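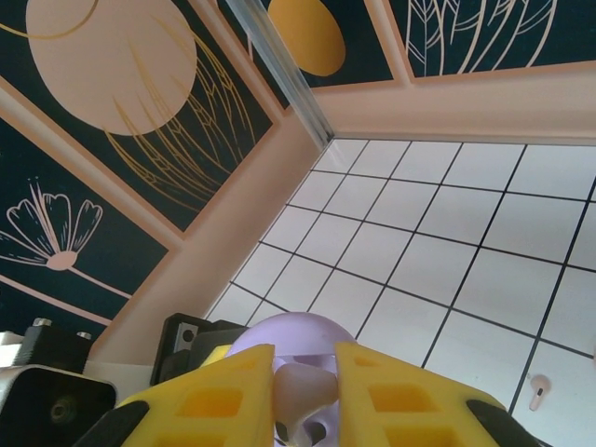 Unit 3: Rear suspension on dual-purpose motorcycles

Sag

Sag is the distance the rear end drops under load. Two values are needed. Static sag is taken with the motorcycle resting on its wheels under its own weight. Rider sag is taken with the rider seated in full kit, both feet on the pegs. Each is measured from the axle to a fixed mark on the tail, and each is subtracted from the reading with the wheel off the ground.

Friction in the linkage will spoil a single reading. Push the tail down, let it rise slowly and measure; then lift it, let it settle and measure again. The mean of the 2 readings is used in all coursework.

Preload and spring rate

Preload moves the ride height. It does not alter the rate of a linear spring. If rider sag is correct but static sag is close to zero, the spring is too soft for the rider and has been wound down to compensate. Too much static sag with correct rider sag points to a spring that is too stiff.

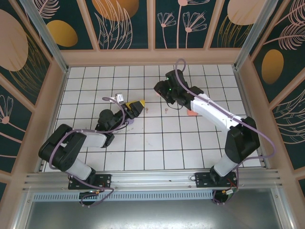

The same reasoning holds for luggage. A loaded Dravum with panniers needs more preload for the road, and the setting should be backed off before the bags come off - the steering is otherwise quick and nervous on gravel.

Damping

Set sag first. Rebound is then adjusted 2 clicks at a time over the same stretch of track. Count clicks from fully closed, and close the adjuster gently, as the needle seat is easily marked.

Reading for next session: Charpentier, chapter on rising-rate linkages. The Sondstead worksheet is due at the start of the workshop.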